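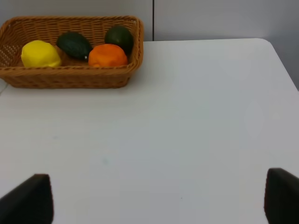 Robot pick stations: what changed for your people?
Forum: Packing and Warehouse Floor
15 replies

levvline_lead
We pack gift baskets and fruit boxes out of the Levville building. I've run the day line there for eight years. In March the company put in two robot pick stations from Boretti. They take fruit from a basket and place it, or put it into the basket, depending on the job. Before that it was all hands, 23 people on days.

I'd like to hear from other leads and from people who work next to these things. I don't need the sales version, I have the brochure. I want to know what happened to the jobs, the breaks, the pay grades and the mood.

Our situation so far: no layoffs. Four people moved from packing to what they call station tending. They set up the table, load the basket, watch, clear faults and wipe down. Two of them like it. The other two have asked to go back.

purton_nights
We've had something similar at Purton for two years, different maker. The thing I'd watch is the tending job. On paper it is easier than packing. You lift less and your wrists get a rest. But you are standing there waiting for something to go wrong, and the shift feels twice as long. We lost good packers over it. They didn't get let go, they got bored and left.

What helped was rotation. Two hours at the station, then two hours on something with your hands. The plant manager didn't want it at first on account of the extra training.

crate_and_barrow
Rotation sounds nice but it depends who you have. I tended for a year and I liked it. My shoulder is shot from 200 boxes a shift and I would not go back to the line if you paid me more. Some of us are fine with quiet work. If you rotate everybody you're taking the easy spot away from the people whose bodies need it.

purton_nights
Fair point. We let people opt out of rotation with a note from the nurse. I should have said that.

levvline_lead
I had not thought about the shoulder side of it. One of the two who like tending is in the same position.

For anyone who hasn't stood at one of these, I'll put up the view the tender gets on the monitor. A lot of the job is looking at this.

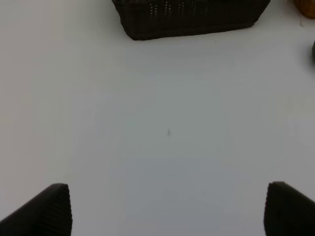

Wrist camera view at the station, gripper open, basket at the top.

mezzanine_mo
See that little dark speck on the table between the fingers? On our stations somebody has to decide whether that matters. The robot can't tell you if it's a crumb or a mark or something off a tool. Our quality people wrote it into the tending sheet, so now every speck means stop, wipe, initial, restart. I understand why for food. But the rate target was set by someone who assumed there would be no stops.

levvline_lead
Same here. The target came from the vendor's demo. I have asked twice for it to be set again from our own numbers.

paisan_packer
I'm on the other end of this, I'm a packer at Paisan and we get the stations next. Can I ask a basic question? Who trains you? We were told "a short session" and that's it.

crate_and_barrow
Mine was 15 minutes with the installer and then a binder. I learned the rest from the woman on the shift before me. Ask for a full shift alongside somebody who already does it. Get it before the first day, because once the stations are running they'll say they can't spare anyone.

mezzanine_mo
And ask who is allowed to reach in. We had three supervisors giving three different answers on whether you can pick up dropped fruit without calling maintenance. Get it in writing.

dockdoor_9
I'm going to disagree with the general tone here. Every one of these threads turns into how to make the best of it. Four people moved off packing means four packing jobs are gone. They don't get refilled when somebody quits. "No layoffs" is true in the first year at every place I've worked, and the headcount still goes down.

levvline_lead
I can't tell you that's wrong. We had two people leave in the spring and I was told to hold off on posting the openings. Before the stations I would have had them posted the same afternoon.

purton_nights
Ours went down too, but slowly, and the agency workers took most of it. The permanent staff hardly noticed, which I think is part of why there was so little noise about it.

I'd still say the pay grade is the fight worth having. Tending got written up here as the same grade as packing. Then they added fault logging, then basic calibration, then training the new people. Same grade. It took us most of a year to get it moved up one step.

paisan_packer
Did it take the union or just asking?

purton_nights
No union on nights. We kept a list of every task that wasn't on the original job sheet and brought it to the review. I'd start the list on day one.

dockdoor_9
That's good advice and I'll give you that one. Start the list.

crate_and_barrow
One more small thing for the original poster. Check the height of the table and get your tenders a mat and a stool. Ours were set up to suit the arm. I'm short and I spent months leaning over to place the basket. They fixed it in one morning once someone complained, so complain early.

levvline_lead
Thanks, I'll measure ours tomorrow. So far I have: rotation with an opt out, reach-in rules in writing, a new target based on our own stops, and the task list for the grade review. I'm meeting the plant manager at 8 and I'll bring the two who want to go back to packing, if they're willing. I'd like him to hear it from them.

mezzanine_mo
Bring one of the ones who likes it too – otherwise he'll say you picked your witnesses.

levvline_lead
Good idea. I'll post how it goes.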